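How to Host a Robot Folding Demonstration for Visitors

Reading time: 8 minutes

This guide is for laboratories, schools and workshops that plan to show a garment-folding robot to the public. It is based on the procedure used for the September open day at Sosholm, where visitors watched two robot arms work with an ordinary T-shirt. The open day received 146 visitors between morning and late afternoon. The steps are written for the person in charge of the demonstration, but the host who speaks to visitors should read them as well.

Folding is a good subject for an open day. Everyone who comes through the door has folded a shirt, and most have never considered what the task asks of them. A rigid box keeps its shape when it is picked up. A shirt does not, and a machine that handles it must deal with a new arrangement of cloth after every movement. Visitors grasp this quickly when they can watch it happen at close range.

Before the open day

1. Agree on what will be shown. Choose one task and stay with it. At Sosholm the task was folding one short-sleeved shirt, repeated through the day. Requests to try towels, socks and visitors' own scarves should be politely declined. Garments that have not been tried in advance may catch on the equipment, and the operator will spend the session freeing them.

2. Assign two members of staff to each session. One operates the robot and stays within reach of the stop control. The other speaks to visitors. These duties should not be combined. An operator who is answering a question is looking at the visitor and should be looking at the arms.

3. Set the group size. We admitted no more than six visitors at a time. Larger groups form a second row, and the people in that row see very little of the table.

4. Write the timetable and post it at the entrance. Allow time between groups for resetting the garment and for one short check of the equipment. If the program falls behind, shorten the talk and keep the check.

5. Inform your safety officer in writing. The notice should state where visitors will stand, who may approach the work area, and how the arms are brought to a stop. Keep a signed copy at the station.

Preparing the work area

6. Clear the table of tools and loose fasteners. Inspect the mat for raised edges. A mat that has lifted at one corner will move with the cloth when the grippers pull, and the fold will come out crooked.

7. Check the cables on each arm. Move each arm by hand or at low speed through its usual positions and confirm that the cable neither tightens nor passes under the gripper. Cables that run outside the arm need slack at the joints, and that slack must stay clear of the work surface.

8. Lay out the garment. Place it face up between the arms with the sleeves open. It does not need to be pressed. Small wrinkles are part of normal use, and a shirt that has been made too neat gives visitors a false idea of what the system must handle.

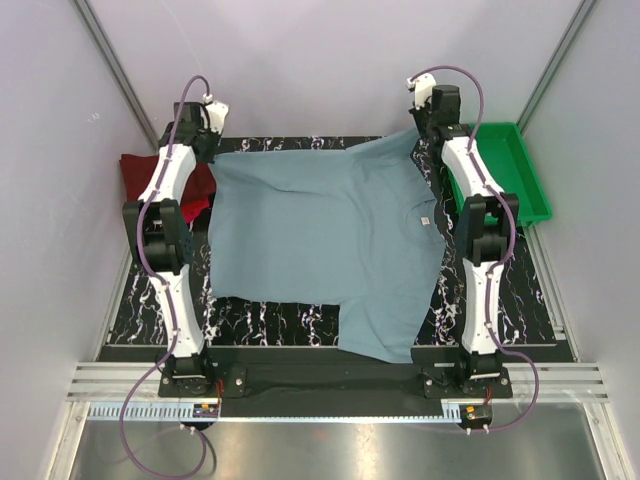
9. Choose the color of the shirt with the background in mind. A pale shirt on a dark surface is easy for visitors to see, and its outline is easier for a vision system to find. If your mat has a pattern, test it in advance under the lighting you will use on the day. Reflections that cause no trouble in the evening may cause a good deal when the blinds are open.

10. Run the full task several times before the doors open. Note where it hesitates. The host should know these points, so that a pause during the demonstration can be explained calmly and without searching for words.

Conducting the demonstration

11. Begin with the arms at rest. Ask the group to gather at the marked line and introduce the operator by name. State what the robot is going to attempt. We recommend the word "attempt." It is accurate, and it prepares the audience for a fold that does not succeed.

12. Explain the rules before any movement takes place. Visitors should keep their hands and belongings behind the line. Flash photography should be switched off, as sudden light may disturb the camera view. Children should stand at the front with an adult directly behind them.

13. Start the task and stop talking. This is the instruction our hosts found hardest to follow. Visitors prefer to watch the first fold in quiet, and most of their questions occur to them during it. The host may resume once the first attempt is complete.

14. Repeat the task with commentary. Draw attention to the grip first, then to the movement of the cloth. Useful points to mention include the following:

- Each gripper has to take hold of the fabric without pinching the surface under it.
- When both arms hold the garment, they have to move together or the cloth will be pulled out of shape.
- Once a shirt is partly folded, some of its edges are hidden, and the system must act on what it can still see.

15. If a close view is available on a screen, turn the group toward it at this stage. A camera at the wrist shows cloth and fingers in a way that no one standing at the line can see. Give people a moment to find their bearings, as the angle is unfamiliar and the garment may be hard to recognize at first. It helps to point out one seam or hem and let them work outward from there.
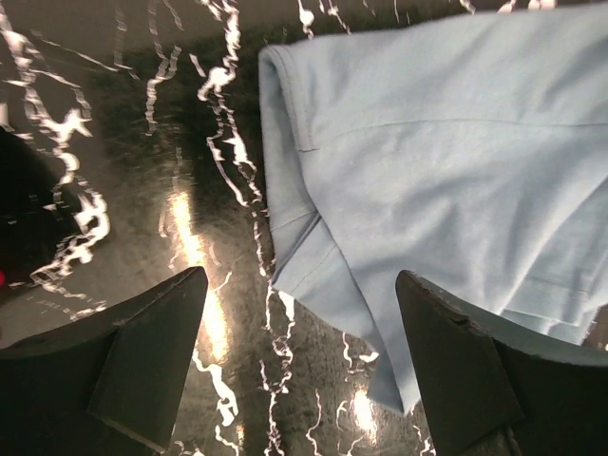 Aisling Geraghty
Open Day Coordinator, Sosholm

16. Take questions after the second fold. The arms should be at rest while questions are being answered. Allow every visitor one question before accepting a second from anyone, or a single enthusiast may use the entire period.

When an attempt does not succeed

Some attempts will fail in front of an audience. A gripper may close on nothing, or take two layers of cloth where one was wanted. The operator should halt the task, announce that the arms have stopped, and return them to the rest position. Only then should anyone reach into the work area to lay the garment out again.

The host should say plainly what went wrong. If the cause is not known, that should be said as well. Our visitors responded well to such explanations, and several remained for a further session in order to see the same step tried again. Do not restart the task in a hurry to recover lost time. After two failed attempts in one session, move on to questions and carry out a full check before the next group is admitted.

Questions visitors commonly ask

"Is it faster than a person?" Answer according to your own system. At Sosholm the answer was no, and our hosts said so.

"Does it know that this is a shirt?" This question deserves a careful reply. Explain what information the system receives and what it has been prepared to do with it, in terms the visitor uses. Avoid saying that the robot "wants" or "thinks," as these words lead to misunderstandings that take longer to correct than the original question took to answer.

"How much practice did it need?" Have the figure for your own setup ready. Ours was 3000 practice folds, recorded over several months by the Granadix project team. State the number and what was counted, and note that a different garment would call for further practice.

"Can I try it?" Public sessions should not include hands-on operation. If your institution offers supervised training, give the visitor a card with the contact details. We printed 500 cards, and this was more than enough.

Closing the session

17. Thank the group and direct them to the next station. At our event, visitors continued to the Urkmont room, where the printed material and seating were placed. Locating the seating away from the demonstration kept the line clear for those arriving.

18. Reset the garment. Shake it out and lay it flat again. Keep a second shirt of the same size and color at hand, and change over at midday. Cloth that has been gripped repeatedly in the same places becomes soft and stretched there, and it will begin to behave differently.

19. Inspect the gripper fingers. Look for lint, threads and wear on the contact surfaces. Record anything new in the session log, even when it has had no effect on the work.

20. At the end of the day, return the arms to the rest position, switch off the power according to your local procedure, and store the session log with the signed safety notice.

After the open day

Hold a short review with all operators and hosts, preferably within the same week. Go through the log session by session and mark the questions that staff were unable to answer. These should be given to the technical team in writing, and the replies added to the host notes for the next event.

We also advise asking visitors for comments on paper at the exit. A card with two lines is sufficient: what was clear, and what was not. The most frequent remark we received concerned sound — the host could not be heard well from the left end of the line. A small portable speaker will be in use at the next open day. The host notes will also be offered in a large-print version, which one visiting group requested in advance and which we were not able to supply in time.

Institutions that wish to adapt this procedure may do so freely. A blank session log and a sample safety notice can be requested from the coordinator's office, together with the floor plan used for the Tô station, where the demonstration took place.

Shares: 23 | Comments: 4

Contact | Copyright Sosholm. All rights reserved. | Back to top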